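Merby Countertop Food Dehydrator
Section 4: Preparing the food and loading the shelves
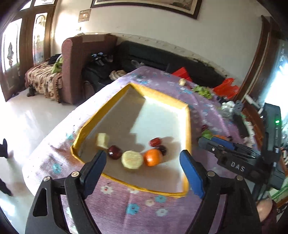
Before you start this section, the dryer must be assembled as in Section 3 and the empty test run must be finished. If you have not done the test run, please go back and do it. The smell of a new heater can go into the food and it does not leave again.

4.1 Choosing the food

Choose food that is ripe and firm. Fruit which is too soft will stick to the shelf, and fruit which is not ripe becomes sour when it is dry. Small bruises can be cut away. Do not use food with mould, even if you cut the mould off.

4.2 Washing and cutting

1. Wash your hands and the cutting board with hot water and soap.
2. Wash the food under cold running water and dry it with a clean cloth.
3. Remove the stones, cores and stems. Peel if you prefer. Apple skin can stay, but the skin of pumpkin must be removed.
4. Cut the food in slices of equal thickness. For most fruit, six millimetres is good. For zucchini and carrot, use four millimetres.
5. Keep thick pieces apart from thin pieces. They will need a shelf of their own.

Note: Whole grapes and plums have a skin that holds the water inside. Put them in boiling water for one minute, then in cold water, until the skin shows small cracks. Without this step the drying can take two days.

4.3 Treating against brown colour

Apple, pear and banana become brown in the air. The colour does not change the taste very much, but many owners do not like it.

1. Mix one litre of cold water with 60 millilitres of lemon juice.
2. Leave the slices in the mixture for five minutes.
3. Drain them well in a colander and pat them dry.

4.4 Loading the shelves

1. Take out all the shelves. Do not load a shelf while it is inside the dryer.
2. Lay the slices in a single layer. They may touch at the edges a little, but they must not lie one over the other.
3. For small berries or herbs, put the mesh sheet on the shelf first.
4. Slide the shelves in, starting from the bottom. The lip of the shelf must face the door.
5. Close the door until you hear the click.

CAUTION: Do not put the solid sheet on every shelf at the same time. The air cannot pass and the heater will switch off with the fault sign F2. Use the solid sheet on two shelves at most.

CAUTION: Never pour liquid on a shelf when the plug is in the wall.

4.5 Setting the time and the temperature

1. Press TEMP and choose with the arrows. Use 57 degrees for fruit, 52 degrees for vegetables and 35 degrees for herbs.
2. Press TIME. The dryer offers 12 hours as the first value. For apple slices you can keep it.
3. Press START. The fan begins first and the heater follows after a short moment.
4. At the middle of the time, exchange the top shelf with the bottom shelf.

Note: On humid days the drying is slower. Please judge by the food and not only by the clock. Let one piece cool, then tear it in two. If you see drops of water at the tear, give it two hours more.

4.6 After the drying

Let the food cool completely on the shelves before you put it in jars. Warm food makes water on the inside of the glass. Fill the jars two thirds full, close them and shake them once a day for one week. If the pieces stick together, return them to the dryer.

Spare shelves are part number 791 and the mesh sheet is part number 3911. Both can be ordered with the form at the back of this manual.

Section revised 20 July 2024 by Esko Keskinen. Cleaning of the fan cover is in Section 5.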